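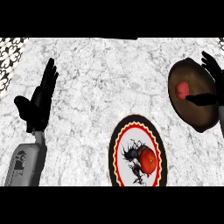

연구노트 > 조작팀 > 장비·예산 > 2월

2월, 오후 늦게 씀. 손 견적 정리하다가 머리가 복잡해져서 일단 여기다 다 쏟아 놓는다. 나중에 구매요청서로 옮길 때 다들 한 번씩 봐 주세요.

오늘 Stirari에서 견적이 왔다! 오른손 왼손 한 쌍, 손목 어댑터, 케이블까지 해서 1,876만 원. 부가세 별도다(메일 본문에는 없고 첨부 맨 아래에 작은 글씨로 있음. 처음에 못 보고 좋아했다가 다시 계산했다). 팔 값은 빠져 있다. 팔은 작년 예산으로 이미 잡아 놓은 게 있으니까 이번에는 손만 보면 되는데, 그래도 합쳐 놓고 보면 올해 우리 장비비에서 제일 큰 줄이 된다.

Maksym은 손가락 다 달린 손을 꼭 사야 하냐고 또 물었다. 평행 그리퍼로 가면 남는 돈으로 카메라도 바꾸고 테이블도 새로 짤 수 있다는 얘기. 틀린 말은 아니어서 점심 먹고 시뮬레이션을 다시 돌려 봤다. 주방 카운터 씬에서 오른손이 그릇 안으로 손가락 하나를 뻗어서 작고 불그스름한 물체 쪽으로 가는 구간, 거기를 몇 번이나 멈춰 놓고 봤다. 그릇이 우묵해서 턱이 넓은 그리퍼는 들어가는 각도를 한참 고민해야 할 것 같은데 손은 손가락 하나만 먼저 넣을 수가 있다. 접시 위 토마토는 둘 중 뭘 써도 될 것 같고. 그러니까 우리가 올해 하겠다고 써 낸 과제가 그릇 쪽이냐 접시 쪽이냐에 따라 답이 달라진다. 과제 계획서를 다시 꺼내 봤더니 "용기 내부 물체 조작"이라고 떡하니 적혀 있었다. 내가 쓴 문장이다. 그럼 손이지 뭐.

다만 양손 다 사야 하는지는 아직 모르겠다. 지금 보는 구간만 해도 왼손은 손가락 모은 채로 빈손이고 그릇 반대편에 있다. 양손이 같이 일하는 과제가 목록에 몇 개나 있는지 Antigoni한테 뽑아 달라고 했더니 3개라고 한다. 그릇 잡고 긁어내기, 뚜껑 열기, 접시 옮겨 받기. 셋 다 하반기 일정이라서 왼손은 여름 지나서 사도 된다는 계산이 나온다. 근데 Stirari 쪽은 한 쌍으로 사야 할인이 붙고 낱개로 나누면 할인이 없어진다고 한다. 낱개 견적도 따로 달라고 메일 보내 놓음. 답 오면 여기에 이어서 적겠다.

Tasov 견적은 아직이다. 담당자가 바뀌었다고 해서 처음부터 다시 설명하는 중인데, 통신 규격을 묻는 메일이 벌써 세 번 왔다 갔다 했다. Tasov 손의 장점은 손가락 끝 센서가 기본으로 들어 있다는 것(Stirari는 옵션이고, 옵션 가격은 이번 견적에 안 들어 있음). 단점은 납기. 저번 통화에서는 5개월이라고 했다. 5개월이면 중간평가 때 책상에 아무것도 없는 거잖아요. 그건 좀 무섭다.

Arsen 의견은 센서 없이 가자는 쪽이다. 정책 학습할 때 어차피 시뮬레이션에서는 접촉을 대충 흉내 내고 있고, 촉각 데이터를 받아 봐야 당장 쓸 사람이 없다고. 나는 반반인데, 무른 물건을 잡을 거면 있어야 하지 않나 싶다. 토마토를 진짜로 사다 놓고 하면 터진다(예전에 그리퍼로 방울토마토 잡다가 바닥 닦은 기억이 생생함). 일단 센서는 "추후 추가 가능 여부"를 Stirari에 물어보는 걸로. 나중에 손끝만 교체해서 달 수 있으면 올해는 안 사도 된다.

소모품 얘기. Jitendra가 손끝 커버를 꼭 넣으라고 해서 넣었다. 고무가 닳는 속도를 우리가 항상 얕본다면서. 여분 5세트로 적었는데 이게 많은지 적은지는 써 봐야 안다. 힘줄 방식이면 와이어도 소모품인데 Stirari는 와이어 교체를 사용자가 할 수 있는지 카탈로그에 안 써 놓았다. 이것도 질문 목록에 추가. 본사로 보내야 하는 구조면 왕복 운송비랑 그동안 손이 없는 기간을 같이 생각해야 하니까 이게 은근히 큰 항목이다.

설치 쪽은 Nimal이랑 복도에서 얘기했다. 카운터 높이를 씬이랑 맞추려면 지금 있는 실험 테이블로는 안 된다고 한다. 높이도 높이인데 팔 두 대를 양쪽에 세우고 손까지 달면 끝에 걸리는 무게가 꽤 늘어나서 베이스판을 다시 봐야 한다고. 상판은 대리석 무늬로 가자는 말이 나왔는데(씬 상판이 흰 바탕에 회색 결이 잔뜩 있는 대리석이라서) 진짜 돌은 비싸고 무겁고, 무늬 시트지를 붙여도 카메라 입장에서는 비슷하지 않을까? 시트지 샘플부터 받아 보기로 했다. 반사가 얼마나 다른지는 조명 켜고 봐야 알고. 접시랑 그릇은 예산에 넣을 것도 없이 그릇 가게 가서 사 오면 되는데, 씬에 있는 접시처럼 용 비슷한 그림이 그려진 걸 어디서 파는지는 모르겠다. 무늬가 화려한 접시일수록 물체 분할이 헷갈리니까 일부러라도 요란한 걸로 사자는 게 Antigoni 주장이고 나도 찬성!

GPU는 이번에 안 산다. Onel 쪽 클러스터 시간을 나눠 쓰는 걸로 이야기가 되고 있어서 렌더링은 거기서 돌리고, 우리 방 서버는 팔 제어랑 로그만 맡는다. 이게 깨지면 예산표를 처음부터 다시 짜야 한다. Maksym이 이번 달 안에 답을 받아 오기로 했으니까 재촉은 내가 하겠음.

지금까지 정리한 항목. 금액이 빈 데는 견적 기다리는 중.

손 한 쌍(Stirari, 어댑터·케이블 포함): 1,876만 원, 부가세 별도
손 한 쌍(Tasov, 센서 포함): 견적 대기
손끝 커버 여분: 5세트, 단가 문의함
손끝 센서 옵션: 올해 보류, 추후 장착 가능한지 확인
테이블 베이스판 재제작: Nimal이 도면 그린 다음에 업체 문의
상판 시트지: 샘플 신청
카메라 교체: 손 가격 확정되면 남는 돈 보고 결정
비상정지 스위치 추가분: 창고에 있는지 먼저 찾아볼 것
접시, 그릇, 모형 과일: 연구실 소모품비로

모형 과일도 좀 따져 봐야 한다. 씬에 있는 토마토는 동그랗고 반들반들한데 시중에 파는 모형은 너무 가벼운 게 많아서 손가락이 닿기만 해도 굴러가 버린다. Jitendra가 안에 모래를 채우자고 했고 나는 처음부터 무게 있는 실리콘으로 사자고 했다. 결론 안 남. Pinto 프로젝트 할 때 쓰던 모형 상자가 어딘가에 있을 텐데, 그걸 찾으면 이 항목은 지워도 된다.

아, 그리고 보험. 장비 등록할 때 팔하고 손을 한 대로 묶을지 따로 등록할지 행정실에 물어봐야 한다. 저번에 묶어서 등록했다가 손만 수리 보낼 때 서류가 엄청 꼬였다. 이번에는 무조건 따로 가고 싶다.

Arsen이 방금 와서 한 말도 적어 둔다. 손을 사기 전에 Stirari에서 데모 장비를 빌려 볼 수 없냐고. 왜 그 생각을 안 했지?? 대여료가 있더라도 그릇에서 물체 꺼내는 동작 하나만 실물로 해 볼 수 있으면 Maksym 설득하는 데 그만한 게 없다. 낱개 견적 메일에 이어서 대여도 물어봤다. 빌릴 수 있으면 우리 팔 손목 규격에 맞는 어댑터도 같이 와야 하니까 그 얘기도 써 놨고, 도면은 Nimal이 따로 보내 주기로.

내일 할 것: Tasov에 납기 줄일 방법 다시 묻기, 창고 뒤지기(비상정지, Pinto 모형 상자), 예산표 파일에서 작년 환율 그대로 들어가 있는 칸 고치기. 마지막 거는 내가 저번 달에도 적어 놓고 안 했다.

최근 글
- 손목 어댑터 나사 규격 정리
- 주방 씬 조명 값 바꿔 본 기록
- Pinto 장비 반납 목록
- Onel 클러스터 사용 신청 순서
- 팔 베이스판 진동 측정 메모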